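Lockers and parcel collection: frequently asked questions
Pamcombe Business Centre

Who can have a locker?
Any tenant or desk member on a paid plan. Day visitors can use one until 7 pm.

How do I get a key?
Ask Nerea Vallejo at reception. There is a deposit, refunded when the key comes back.
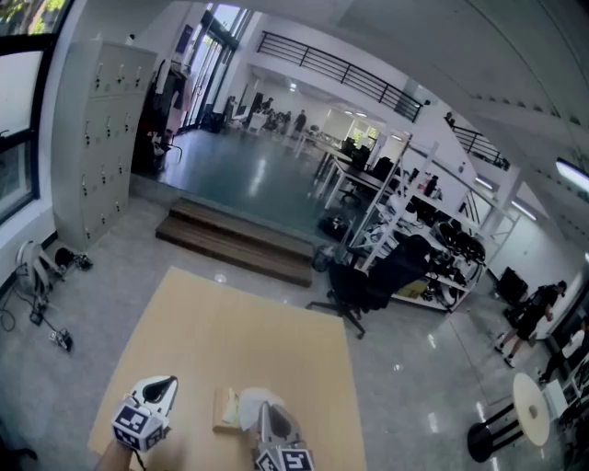 What size are the compartments?
Compartments are allocated by reception and can't be swapped between members. If you need more room, ask to go on the list for a second one. The grey metal cabinet near the window is divided into small compartments, so measure anything bulky before you bring it in.

Can I have parcels sent here?
Yes. Put your name and company on the label. We keep parcels for 26 days and then return them to the sender.
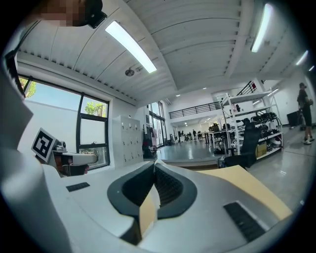
What do I do with packaging?
Recycling is collected every week from the yard behind the Letier building. Please take yours down yourself. Flat sheets of cardboard can go straight in the blue bin, but boxes must be folded first. Tape can stay on.

I've lost my key. What now?
Tell reception the same day. A replacement is charged to your account, and we change the lock if the key had its number tag on it.

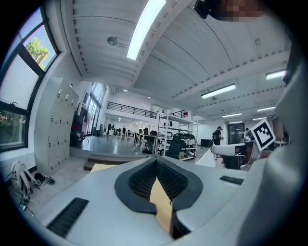
Can I share a locker with a colleague?
Yes, but only one name goes on the form, and that person pays for any loss or damage.

When do charges change?
Every January. Current rates are on the notice by the post room door.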